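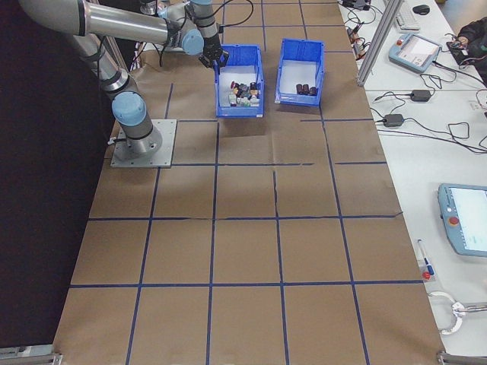 로봇은 집안일을 할 수 있을까요?

안녕하세요, 어린이 여러분. 저는 다리오 마리노입니다. 한국어는 어른이 되어서 배웠습니다. 그래서 글이 조금 딱딱할 수 있지만, 천천히 읽어 주세요.

지난 7월에 저는 한 초등학교에 가서 로봇 이야기를 했습니다. 이야기가 끝나고 한 학생이 손을 들고 물었습니다. "로봇이 언제 제 방을 치워 줘요?" 저는 그 자리에서 짧게 대답하지 못했습니다. 이 글은 그 학생에게 보내는 긴 대답입니다.

먼저 여러분의 장난감 상자를 생각해 보세요. 블록과 자동차와 구슬이 모두 섞여 있습니다. 어머니가 "빨간 블록만 꺼내 주세요"라고 말하면 여러분은 금방 꺼냅니다. 어렵다고 생각하지 않습니다. 하지만 로봇 팔에게는 이 일이 정말 어렵습니다.

왜 어려울까요?

첫째, 보는 것이 어렵습니다. 물건이 쌓여 있으면 위에 있는 것이 아래에 있는 것을 가립니다. 여러분은 블록의 귀퉁이만 보여도 "아, 블록이다" 하고 압니다. 로봇은 카메라로 본 모양을 컴퓨터로 계산해야 합니다. 반만 보이는 물건은 다른 물건으로 잘못 알 때가 있습니다.

둘째, 잡는 것이 어렵습니다. 파란 통 두 개 가운데 왼쪽 통을 보세요. 작은 부품들이 여러 색깔로 섞여 있습니다. 둥근 기둥 모양도 있고 네모난 모양도 있습니다. 그 위에 있는 검은색 집게는 손가락이 두 개뿐입니다. 여러분도 엄지와 검지만 써서 필통 속의 지우개를 꺼내 보세요. 옆에 있는 연필이 자꾸 걸리지요? 둥근 것은 미끄러지고, 벽에 붙은 것은 손가락이 들어갈 자리가 없습니다.

셋째, 놓는 것도 어렵습니다. 오른쪽 통에는 진한 갈색 부품 세 개가 나란히 서 있습니다. 이렇게 세워서 놓으려면 물건을 똑바로 잡고, 바닥에 닿을 때까지 천천히 내리고, 그다음에 손가락을 벌려야 합니다. 너무 일찍 벌리면 넘어집니다. 여러분이 도미노를 세울 때와 같습니다.

그러면 공장의 로봇은 어떻게 그렇게 일을 잘할까요?

공장에서는 보통 같은 물건이 같은 자리에 옵니다. 로봇은 정해진 길로 팔을 움직이면 됩니다. 자동차 문을 붙이는 곳에 갑자기 양말이 오지는 않습니다. 그러나 집에는 양말이 있습니다. 양말은 매번 모양이 다릅니다. 뒤집힌 양말도 있고, 침대 밑에 한 짝만 있는 양말도 있습니다. 고양이가 그 위에서 자고 있을 때도 있습니다.

지금 기계가 잘하는 집안일도 있습니다. 세탁기는 빨래를 하고, 로봇 청소기는 바닥의 먼지를 모읍니다. 이 기계들은 한 가지 일만 합니다. 세탁기는 빨래를 개지 않고, 로봇 청소기는 바닥에 있는 장난감을 상자에 넣지 않습니다.

로봇이 새로운 일을 배우려면 연습이 많이 필요합니다. 사람이 방법을 보여 주기도 하고, 로봇이 여러 번 해 보기도 합니다. 잘못하면 사람이 프로그램을 고치고 다시 시작합니다. 로봇 팔은 힘이 세기 때문에 빨간 비상 정지 버튼도 준비합니다. 위험할 때 이 버튼을 누르면 로봇이 멈춥니다.

그러니까 제 대답은 이렇습니다. 정해진 통에서 작은 물건을 꺼내 옮기는 일은 로봇이 배울 수 있습니다. 방 전체를 치우는 일은 아직 어렵습니다. 몇 년 뒤에 될지 저는 모릅니다.

집에서 해 보세요

준비물: 그릇 두 개, 작은 블록 18개, 안대, 나무 집게 한 개

그릇 하나에 블록을 모두 섞어 넣습니다. 처음에는 손으로 하나씩 다른 그릇에 옮겨서 세웁니다. 다음에는 나무 집게로만 해 봅니다. 마지막에는 안대를 하고, 친구가 "왼쪽, 조금 앞으로, 내려" 하고 말해 주는 대로 집게를 움직입니다. 저는 마지막 방법으로 블록 11개를 옮기고 포기했습니다. 여러분은 몇 개를 옮겼는지 선생님께 말해 주세요.

2018년 11월 23일
다리오 마리노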